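Workshop notebook - reception tapers, Turgate job
February 16, 2024

Picking up from the October notes. Turgate hall in Jasville wants unscented ivory tapers on all 32 reception tables, lit before guests are seated and left burning through the meal. Total order including spares is 888 pieces. Client has ruled out battery candles. Venue has ruled out glass chimneys on the long tables but allows them on rounds.

Wax is the Padilla blend, same lot as the last pour. Two wicks under test: the flat braid we normally use and the square braid one size down. Dipped, not moulded. Cured on the rack, then trimmed and weighed individually. Rejected anything with a visible bow.
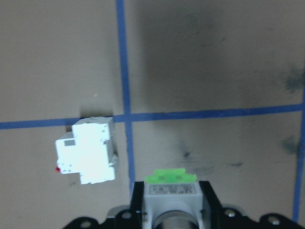

Spacing first. The drawings put three tapers down the centre of each long table with the place settings tight on both sides, and the planner wants menus standing upright near them. I don't like the menus there. To argue it properly we need a mock-up at full size. Blue masking tape on a flat tan surface, run in long strips so they cross and leave large rectangular cells, reads clearly from directly overhead, and I would mark out the mock table the same way: one cell per setting, candle line down the middle, menu position moved to the outside corner. Tape edges can be a bit ragged, it makes no difference at that scale.

Burn results, square braid, still air: flame height steady, small pool, no overflow on the upright samples. Best sample ran 134 minutes to the trim mark. Flat braid burned shorter and smoked at blow-out. Both wicks mushroomed slightly after the first hour.

Burn results, square braid, fan on low at the end of the bench: every sample leaned its pool to the lee side and dripped. Worst one put a run of wax down the holder and onto the linen swatch. Flat braid was no better. The fan is a harsher test than the room is likely to be, but the Turgate plan shows two tables close to the kitchen doors and I have no airflow figures for that wall.
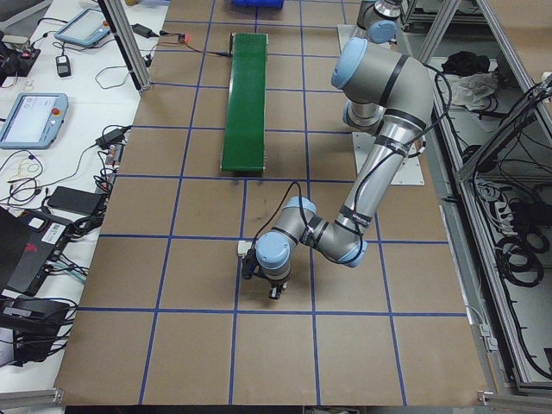 Holders and fit

Brass holders came back from plating with the cup bore undersize. Measured 47 of them before stopping. Nearly all grip too high on the taper, which leaves the base unsupported, and the candle works loose with a light knock at table height. Options:

1. Ream the cups. Slow, and it marks the plating at the lip.
2. Shave the taper bases. Quick but inconsistent by hand.
3. Re-dip with a shorter base former. Cleanest fix, costs a pour.

Going with 3 for anything not yet dipped and 2 for finished stock. Plirnovum candle adhesive held well in the cold test and poorly near the flame end of the holder, so a thin disc at the bottom of the cup only. Do not pack the sides.

Linen: drip came off the polyester swatch after chilling and scraping. The cotton swatch kept a grey halo through two presses between brown paper. If the planner stays with cotton, quote the drip plates as a required item and not an extra. Colour match of the plates to the brass is poor under the warm lamps, acceptable in daylight.

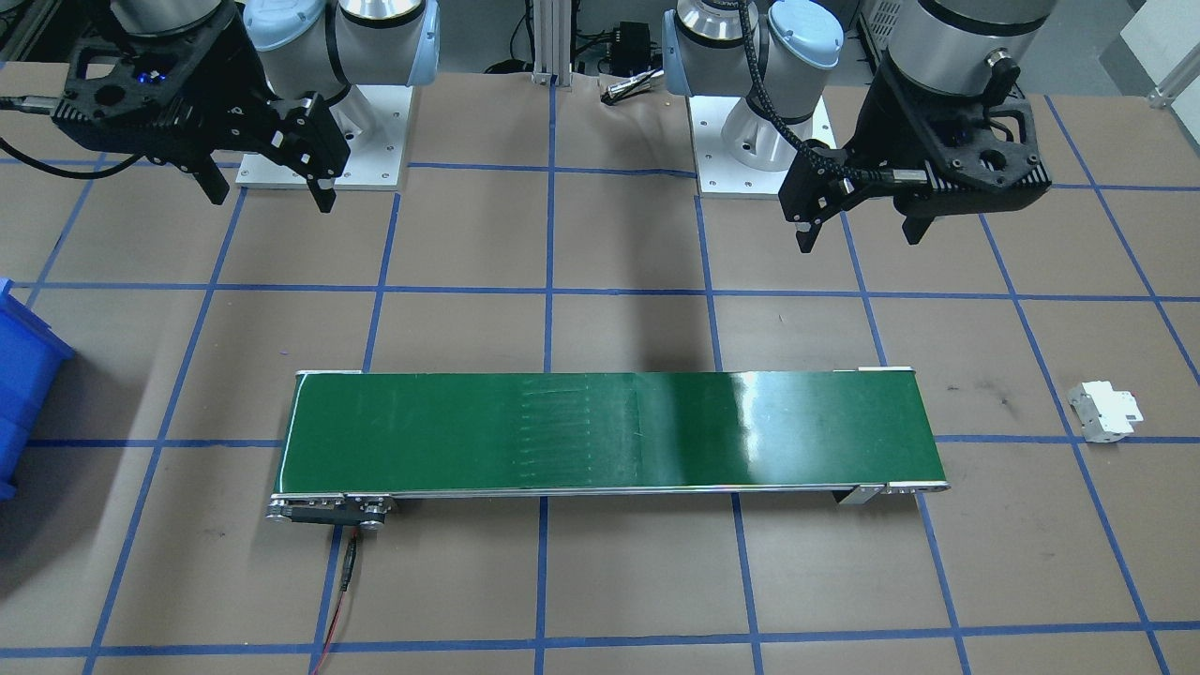 R. Ostrander

Outstanding before the next pour:

Confirm linen fibre with the planner in writing.
Ask Turgate whether the ceiling fans can be left off during the meal, and who controls them.
Get the door swing at the kitchen end. If it opens into the room, move the two nearest tables to lanterns.
Repeat square braid with the wick trimmed 2 mm shorter, fan on low, drip plate fitted. Weigh before and after.
Check whether the snuffers fit over the new holders with the menu cards standing. They didn't clear on paper.

Cure time on the re-dip is not settled. The October batch was left longer than this one and had less bow, but it was also racked at the cooler end of the shop, so the two can't be separated from the data I have. Rack half at each end next time and label the rods.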